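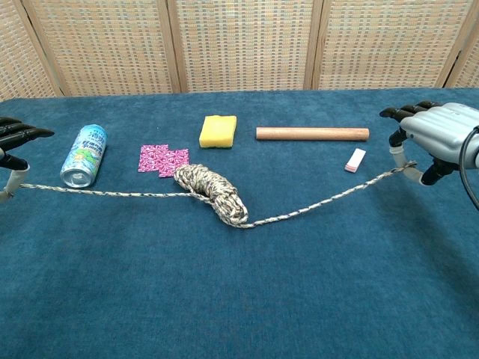 How to tie a reef knot (and when not to)

Quick one. Took me years to stop getting grannies, so writing it down before I forget again.

You need: one bit of rope or cord, any soft sort. Old washing line is too stiff, don't bother.

1. End in each hand. Right over left, tuck it under, pull a little.

2. Now the other way – left over right, under, through. Same end leads both times. If you lose track, it's the one that started on the right.

3. Pull both sides together. Should lie flat, each end sitting next to its own standing part.

Ends sticking out sideways? Granny. Undo the last tuck and do it agian the other way.

Leave tails of 15 cm or so, longer if the cord is slippery.

To undo: grab one end and its own side, yank them apart, slide the rest off.

Good for parcels, bandages, tying up a rolled tarp. NOT for joining two ropes that take weight, it can spill. Use a double sheet bend, will do a page on that in November if I get time.

Thanks to Khurram Sethi for spotting that step 2 was backwards in the old verison.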